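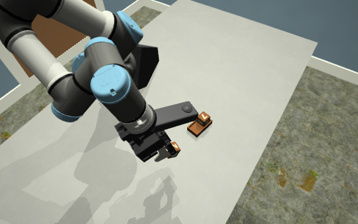
Derek Birkett writes that his garage workshop was broken into in May and that the thief never touched the lock. The side window was open a hand's width for the paint fumes, and that was enough. He lost a drill, a router and a box of chisels, and he wants to know what he should have done for not much money.

Several other letters from the Plurkavholm side of town asked the same kind of thing, so this month's tips are all on keeping burglars out of the shop, the shed and the back door. Most of it can be done on a Saturday with ordinary hand tools.

Start with the screws

Open your side door and look at the strike plate, the metal piece in the frame that the bolt goes into. On most older doors it's held by two short screws that only reach the trim. One good kick pulls them out. Take them out and put in 3 inch screws that go through the jamb and into the stud. Drill a pilot hole first. If the old holes are chewed up, dip a few wooden toothpicks in glue, pack them in, let the glue dry and snap them off flush before you drill.

Do the hinges while you have the driver out. One long screw in each hinge, in the hole closest to the weatherstrip, is plenty. Tighten by hand at the end and swing the door a few times. If it starts to bind, back the screw off a quarter turn.

If the hinge pins are on the outside, anybody with a nail and a hammer can tap them out. You can buy hinges with fixed pins, or you can do what I did on my own shed: remove one screw from the middle of each hinge leaf on the jamb side, run a long screw partway in, cut the head off so a half inch sticks out, and drill out the matching hole in the other leaf. With the door shut, the stub sits in the hole and the door can't be lifted away.

Windows that open only as far as you want

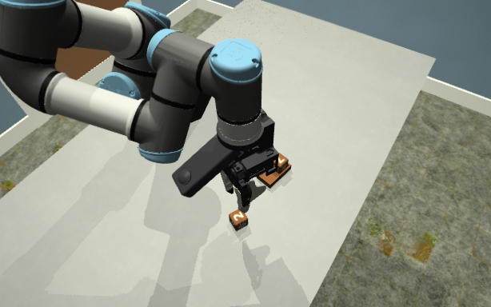
A sliding window can be held with nothing more than a stick in the track. Cut a dowel or a scrap of hardwood to the length of the track with the window closed, and drop it in. For airing the place out, cut a second one shorter, so the window stops at 4 inches. On a wooden sash window a block screwed to the side of the channel does the same job, and it can be small. A pair of little wooden cubes like the two under the gripper is the sort of shape to cut, one for each side, sized to fit your own channel. Sand the corners, drill through the center of each one, and fasten them with a screw long enough to get a real bite in the frame. Paint them to match if you care about that.

Check them twice a year. Wood shrinks in a heated room, and a stick that was snug in summer can be loose enough by winter to be jiggled out with a coat hanger.

Small basement windows are worth ten minutes too. Many have a single turn latch that is painted open or painted shut. Free it with a putty knife, clean off the old paint, and put a drop of oil on it. If the latch is cracked, replace it. The ones at Kuster come in a card of two and have the same hole spacing as the old kind, or they did when I bought mine.

Padlocks and hasps

A good padlock on a bad hasp is wasted money. Look at how the hasp is put on. If you can see the screw heads when the door is closed, so can the other fellow. Get a hasp that folds over its own screws, and use carriage bolts with big washers and nuts on the inside. On a thin shed door, add a piece of flat steel or a scrap of plywood behind it to spread the load.

Choose a lock with a short shackle. The less of it that shows, the harder it is to get a bolt cutter around. I've had a Skatulus on the shed for 14 years and it has needed nothing but a puff of graphite every fall. Don't use oil in a padlock that lives outdoors. It collects grit.

Key tip from Wendelin Zürcher: stop hanging the shed key on a nail inside the back door. He had it there for years, with a tag that said SHED. Now it's in the kitchen drawer, with no tag, on the same ring as a dead bicycle lock key.

Lights

Motion lights help, if they're set up right. Mount them high enough that a person can't reach up and unscrew the bulb. Eight or nine feet is good. Aim them down and a little toward the wall, and walk the path yourself after dark to find out where they come on. If every passing cat sets yours off, turn the sensitivity down before you give up on it. Half the motion lights on my street are switched off at the wall for that reason, and they might as well be in the box.

Set the timer for something short. Mine stays on 30 seconds. It was 5 minutes at first, and the people across the road let me know what they thought of that.

Battery lights are all right for a shed with no power. Change the batteries when you change the clocks. They go back tonight, November 5, 2022, so today is as good a day as any.

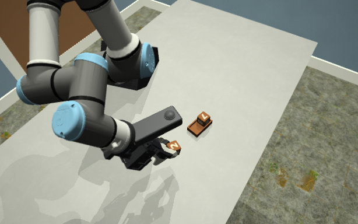

Mark your tools

Police recover a lot of stolen tools and can't give most of them back. There's no way to tell one gray drill from another. An engraving pen costs less than lunch. Put your initials and the last four digits of your phone number on the body of each power tool, and once more somewhere out of sight, such as under the battery. Don't use your Social Security number. People were told to do that years ago and it was poor advice then.

For hand tools with wooden handles, a cheap woodburning iron does a neater job. Practice on scrap. Let the tip get fully hot and keep it moving, or the first stroke will be a blot.

A band of paint is good on top of that. Pick a color no maker uses and put it on everything you own. I use a leftover pink. It also cuts down on what gets borrowed and forgotten.

Write the list

Go through the shop with a notebook and put down the make, model and serial number of anything worth more than $18. That's my own cutoff; use whatever you like. Take a picture of each tool with the serial plate showing. Keep one copy of the list in the house and send another to yourself by email. When something is stolen, the officer will ask for serial numbers first and so will the insurance company, and without them you'll be trying to remember what color the case was.

Keep receipts for the larger things in an envelope. Thermal paper fades to nothing in a few years, so photocopy those.

What to do with the bench

Put the good tools away at night, even if the job isn't done. A burglar who looks in and sees a bare bench and a locked cabinet has to decide if it's worth the noise. A secondhand steel office cabinet is fine. Bolt it through the back into two studs, or it will leave on a hand truck with everything still in it.
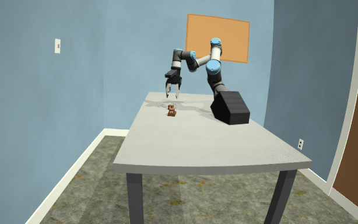

Frost the lower window panes as well. The stick-on film goes on with soapy water and a squeegee, and you keep nearly all the daylight. Cut it a hair smaller than the glass on every side. Start in the middle and push the water outward. If you get a bubble you can't move, prick it with a pin. Dilar sells a roll that did four panes for me with some left over, and it has stayed flat through two winters.

Ladders should be chained. An unlocked ladder lying behind the garage is how people get in upstairs windows. Hang it sideways on two brackets and run a length of chain around a rung and through an eye bolt in the wall. The same goes for a pry bar or a spade left leaning by the back step.

If it happens anyway

Don't go in. Call from outside and wait. Afterward, leave everything where it is until the officer has seen it, even the broken glass, and don't wipe down the sill. Take your own photos before you start cleaning up. Then cover the hole for the night with a sheet of half inch plywood, screwed from inside if you can manage it. Keep one cut to size and stored flat behind the cabinet if your windows are all the same. Mine are all 13 by 24, so one piece does for any of them.

Ask the neighbors what they saw, and tell them what was taken. Thieves do come back a few weeks later for the replacements, so fix the weak spot first and buy the new drill second.

Derek has since put a stick in his window track and long screws in both doors. He still needs a better way to get rid of the paint fumes - a louvered vent with steel mesh behind it would do - and I'll go through how to fit one next month.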